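Household Storage and Small Objects
Handout 7: The Divided Tray

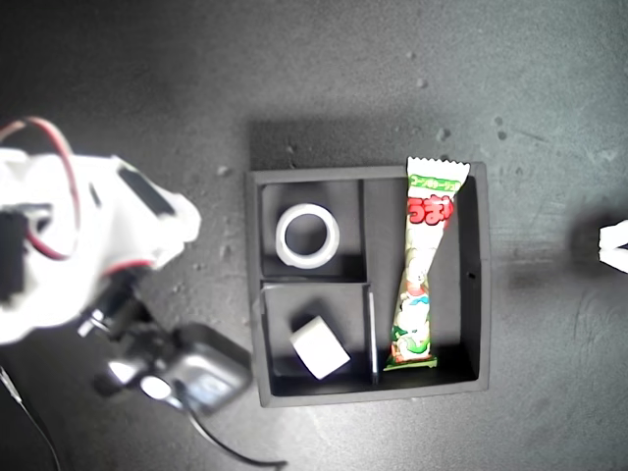

Fig. 1. Black organiser tray with raised walls and internal dividers, on a dark grey surface.

Last week we dealt with the drawer, or as Costasix puts it in the course reader, "the place where batteries go to be forgotten". This week we move to the tray, which has the same problem with the lid off.

Terms you will need

Wall: the outer edge. Keeps your things in and your neighbour's things out.
Divider: an inner wall. It makes a promise about what goes where, and you are the one who has to keep it.
Stray: any item with no compartment of its own. Every household has one compartment full of these and calls it "misc".

Points from the lecture

A tray wants a flat surface with some bare space round it. Look at the pale specks on the grey in Fig. 1 — dark matt surfaces show every crumb, so wipe before you sort.

Londoño sorts by size and Clarnard by how often a thing is used. I have tried both on my own desk and still can't find the stapler. For the coursework, pick one and stick to it for the full 20 minutes.

Don't label anything until the second week. Early labels are mostly wishes.

Before the next session

Read Restari, chapter 2, skipping the part on baskets unless you like baskets. Bring a divided tray of your own to room 701, filled as it is at home. Tidying it on the bus counts as cheating — and we can usually tell.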